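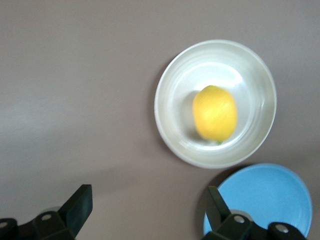

Keeping lemons and greens through the week

Lemons last longest in the fridge, in a closed bag or a box with a lid. Left out in a bowl they are good for a week, sometimes less in a warm kitchen. Put out one or two for the day and keep the rest cold. Once a lemon is cut, lay it face down on a saucer and use it within 2 days.

To get more juice, roll the lemon under your palm before cutting. Grate the zest first, while the fruit is whole. Spare zest freezes well in a small tub.

Salad and cabbage leaves need washing in plenty of cold water. Lift them out by hand so the grit stays at the bottom of the sink. Spin or pat them dry, then tear. Torn leaves should go in a box lined with kitchen paper and be eaten within 4 days. Change the paper if it feels damp. 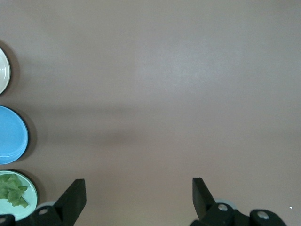

2 min read

When making up a meal for several people, set the plates out before you start tearing and slicing. A line of plates down one side of the table leaves the rest clear to work on. We use a different colour for each sort of food, with greens always on the pale green plate. Dress the leaves last, with the juice of half a lemon and a spoonful of oil to some 200 g.

Glazed plates and bowls can pick up grey cutlery marks. Rub them with a paste of bicarbonate of soda and water, rinse and dry with a soft cloth. Don't use a scouring pad on anything shiny.

Pornthip Kongkaew, Drunbridge
Next: storing onions and potatoes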